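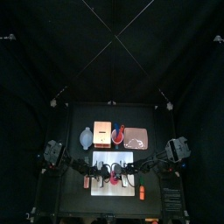
The two-arm bench in its tent, with the white board down and both arms over it.

Bench notes, Cleltlow Shared Workshop

Members who come in by the side door will have noticed that the corner once occupied by the broken scroll saw is now occupied by a large black tent. Inside it is the two-arm bench, which Glória Morais and Bernardo Antunes started in June with a budget of not much and a schedule to match. The saw has gone to live under the stairs. Anyone who wants to mourn it may do so on a Thursday-free basis, meaning whenever the place is open and you can find the stairs light.

The fabric went up first, which struck several of us as decorating before the plumbing was in. Bernardo's view is that the light in this building changes every time a truck parks outside the front window, and that he would sooner sew than write software to cope with trucks. He did sew, too. He used the workshop's good machine and has promised to put the tension dial back where he found it. The upholstery group would like him to know they are still waiting.

The arms themselves are black, bolted at either side of a black table, under black cloth, run with black cable. Finding a dropped black screw in there has become a recognized form of meditation. Please take the head torch from the hook and please return it to the hook.

Most of the labour since then has gone into cable. Every joint wants power, every camera wants its own lead, and a lead that is long enough when the arm is parked is never long enough when the arm reaches for something. Glória's first go was tidy, clipped down flat all the way along, and it pulled a connector out the first time the elbow moved. Her second go had slack everywhere and caught on the neighbouring arm. The present arrangement, with big loose loops, looks like something behind a television, but it has stayed plugged in for 19 sessions and she has asked that people stop offering her cable ties.

The other long argument was over what the arms should practise on. Ilídio Rebelo wanted machined test blocks, with drawings. He was outvoted by people who had cupboards to clear out. We now have a small collection of kitchen odds and ends, and it must be said that they have taught us more than the blocks would have, mostly about humility. Thin handles are the present favourite. A thick handle lets you be sloppy, and a thin one
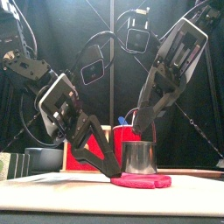

shows you straight away that your idea of where the fingertips are and the arm's idea are two different ideas. Bernardo spent an entire evening on an offset of four millimetres. He found it in a bracket he had fitted himself, and took the news well after a biscuit.

Soft things underneath help a good deal. When a gripper comes down too far on bare board, the noise is unpleasant and so is the conversation afterwards. A bit of give buys you time to reach the stop button, which is on a lead and should be in someone's hand whenever the motors are live. This is the one rule of the bench that is not up for discussion at the monthly meeting, though Ilídio will no doubt table it.

A word about the layout of the bench. Things go back in the same spots at the end of a run, because the next pair will be comparing their results with yours. If you move the bottle to wipe the table, put the bottle back. If you want to try a new arrangement, write it in the notebook first, with the date, and in handwriting that somebody else could plausibly read. The entry for 3rd September currently says either "shifted tray left" or "shirted troy loft", and the author has not come forward.

Costs so far: the workshop has put in $90 for fabric, clips and fittings. The rest came out of the builders' own pockets, and they would prefer that their households not receive this newsletter. We are after a second-hand bench power supply and any short lengths of shielded cable, in any colour but black. 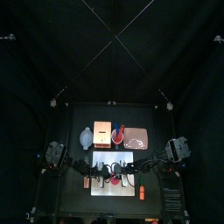
Can I have a turn if I've never driven a robot arm?

Anyone with a current induction card can book a session through the sheet by the kettle, provided one of the trained members is there with you. Glória and Bernardo are both trained, and Ilídio is trained and will bring drawings. Tie back long hair, take off the lanyard, and keep your hands out of the tent while the motors are on.

Sessions run for 32 minutes, a figure Bernardo arrived at by methods he declines to share. Booking sheets go up on the first of the month. Pencil only, please.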